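Search this wiki Go Advanced search

Listero (sauce)

Listero is a cooked tomato and onion sauce from the town of Ovodcombe, where it is served cold beside grilled meat, fried potatoes and boiled eggs. It is thicker than a common ketchup and less sweet, with a clear taste of vinegar and roasted onion. In the town the same word is used for the sauce and for the small meal that is built on it, so a visitor who orders "one listero" can receive a full plate.

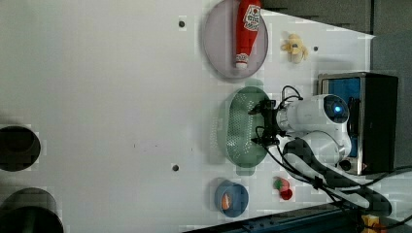
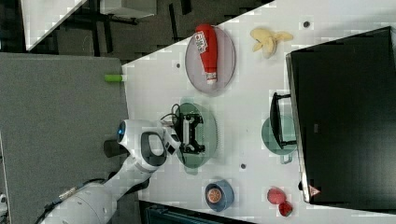 Sveva Colombo disagrees with the common statement that listero is a kind of ketchup. In her view it belongs to the family of relishes, as the onion is never strained out and gives the sauce most of its body. Leonardo Fontana, who wrote the first printed recipe, calls it a ketchup on one page and a relish on another, and the question has stayed open.

Name

The origin of the name is not certain. The older explanation connects it with a family of innkeepers called Listero, who had a house near the bridge. No document with this spelling has been found from the years when the inn was open. A second explanation takes it from a local word for a strip of cloth, with which the jars were tied. Both versions are repeated on restaurant menus, sometimes on the same menu.

Preparation

The onions are cut in half and roasted with the skin on until they are soft. The skin is then removed and the onions are chopped by hand. Tomatoes are cooked separately with salt, bay leaf and a little brown sugar, and passed through a coarse sieve. The two parts are joined only when the tomato has lost most of its water. Vinegar is added at the end, off the heat.

Fontana's recipe asks for 510 grams of roasted onion and 989 grams of tomato, with 200 milliliters of cider vinegar. These exact quantities come from a conversion of older kitchen measures and most cooks round them. The finished sauce rests for two days before it is eaten. Cooks in the lower part of the town add mustard seed – in the upper part this is considered a mistake.

Serving

The traditional plate has one grilled sausage or a thin beef patty, potatoes fried in their skin, half an egg and a large spoon of sauce. Bread is given only if the guest asks. The sauce should not be poured over the meat, and in older houses it arrives in its own small dish.

Burger restaurants began to use listero much later than the inns. The restaurant Brallen was the first to put it inside a bun, together with pickled cabbage and a slice of hard cheese. The dish was taken off the menu after one summer and came back the next year under the name Shao, after the dog of the cook. Today "a Shao" is understood in most burger places of the town, also in those which have no connection with Brallen.

Variants

White listero is made without tomato, with roasted onion, apple and vinegar. It is eaten mostly with pork. Green listero uses unripe tomatoes from the end of the season and is sharper. It is prepared mainly in October and does not keep as long as the red one. A hot version with dried chili is sold in shops, but it is seldom made at home.

Storage

Homemade listero is kept in the refrigerator in closed glass jars. The surface becomes darker after some days, which does not change the taste. Freezing is possible, although the onion loses its texture and the sauce must be cooked again for a short time.

See also: Relish – Tomato sauce – Pickled cabbage

Last updated: 2022-10-13

2 comments 200 shares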